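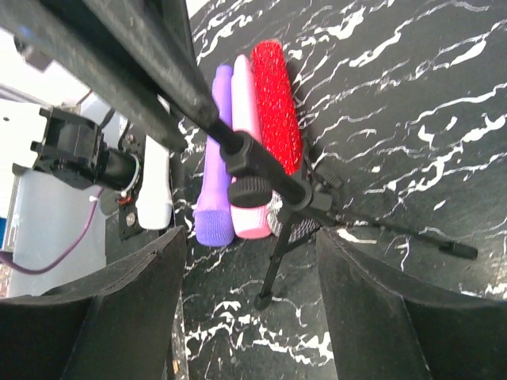
Flasholm Cricket Club open day

Home Fixtures Juniors Women's Section Bar Contact

Search this site Go

I've been threatening to go up to Flasholm for years, and every summer something gets in the way (last year it was my knee, the year before that it was a wedding in the middle of July, who does that). So when Ruaridh Rennie rang and said the club was having an open day and did I want a lift, I had my boots on before he'd finished the sentence.

It's further than you think. The road past Goel has been dug up again and we sat behind a tractor for ages, listening to Ruaridh's opinions on the short ball. By the time we pulled in, the first of the kids' sessions had already started and the good parking under the trees was gone.

What a ground, though! It slopes, I'll say that. From the top end you could probably bowl a bit quicker than you deserve to, and from the bottom end you'd want a sit down after each over. Hamish Moffat, the groundsman, told me the square has been moved twice and the slope has followed it both times. He let a few of us walk on the outfield but not on the square, and he watched our feet the whole way round.

The bit I'd really come for was the new indoor nets. They've been put up behind the old tea hut and there are 2 lanes, with a proper run-up on the left-hand one. The right-hand one is a touch short for anybody fast, so they use it for spin and for the bowling machine. I had a go against the machine. It was set for the under-13s and it still got me third ball, middle stump, with a queue of actual under-13s looking on. I stayed in for a few more and hit one that felt lovely, and I'm choosing to remember that one.

Elspeth Matheson runs the women's side and she was doing the tours of the pavilion. She's brilliant value. The club only had enough for a women's team on alternate weekends until recently, and now they have a first eleven and a decent pool behind it, with a lot of players coming over from Purnard after the club there folded. She's hoping to enter a second side next season if they can get the pitch time, and from the way she was signing people up at the door I wouldn't bet against her. My niece put her name down. She bowls left-arm and Elspeth's face lit up.

Inside there are the old scorebooks, which I could have spent the whole afternoon on. The one left open was for the match where the opener made 197 and then got run out by his own brother. You can see the scorer's pencil has gone right through the paper at the wicket. Ruaridh claims his grandfather was fielding at point that day. He claims this about a lot of matches.

There was a friendly in the afternoon, Flasholm against a Cerex works side, 20 overs each. Cerex batted first and looked a bit rusty until their number 5 came in and started putting it over the road. He lost one ball in the nettles and another in somebody's garden. Flasholm made a right mess of the start of the chase, and then Mhairi Moncrieff, who'd been helping out on the barbecue an hour earlier, came in and knocked it around beautifully. No big swings, just gaps. I thought they had it, but she was caught at deep square trying to finish it off and the last pair couldn't quite get there. Good game. Cerex bought the drinks, too.

A few practical things if you're thinking of going to watch a league match this summer. The card machine in the bar wasn't working, so take some cash. The benches on the road side get the sun until late but the ones by the sightscreen are in shade from teatime, and it gets properly cold up there even in a warm week. Dogs are fine on a lead. The toilets are round the back of the changing rooms and the sign points the wrong way. The teas are worth the drive on their own, especially the cheese scones, and I had more of those than I'm going to put in writing.

We stayed until they were taking the boundary rope in, and went home the long way to miss the roadworks. Ruaridh wants to go back for the Purnard memorial match in July and I've said yes already, though I'll be keeping well away from the bowling machine.

Posted Jun 5, 2025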